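Search this site Type and hit enter

I finally made soup from scratch, real soup, with stock I started on a Thursday night and left ticking over until I couldn't keep my eyes open. I've been buying cartons for years! The jump in flavor was so big that I stood at the stove eating it out of the ladle.

It all started at the Saturday market in Ellbridge, where the Rodine farm stall sells bags of chicken backs and wing tips for $5. I bought 2 bags, went home, roasted the lot until the edges were dark and threw in onions with the skins still on (they give it that deep gold color – don't peel them).
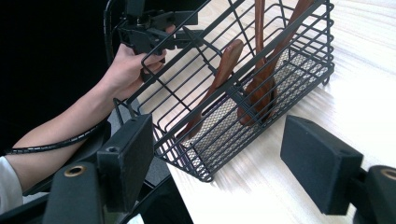

Keep the heat low. My first batch boiled hard while I was on the phone and it came out cloudy and a little greasy. Still tasty, but the second one barely moved all evening and it set like jelly in the fridge. I was so pleased I took the lid off three times just to wobble it.

Salt goes in at the end, when you make the soup. I learned this one the hard way with a pot of leek and potato that went straight down the sink.

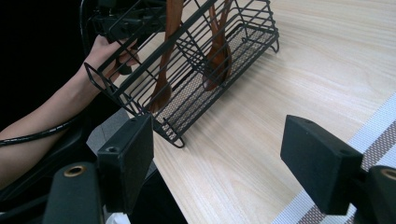
So far I've done barley and mushroom, a tomato one with stale bread, and a lentil soup with lots of lemon that I'd happily eat every day until September. The lentil is the one to try first. Fry the cumin in the oil before anything else goes in, and be generous – more than you think, then a bit more.

Next up is fish stock, which scares me slightly. I hear 20 minutes or so is plenty and then it turns bitter, so I'll be standing over it with a timer. If you have a good chowder recipe, please leave it in the comments!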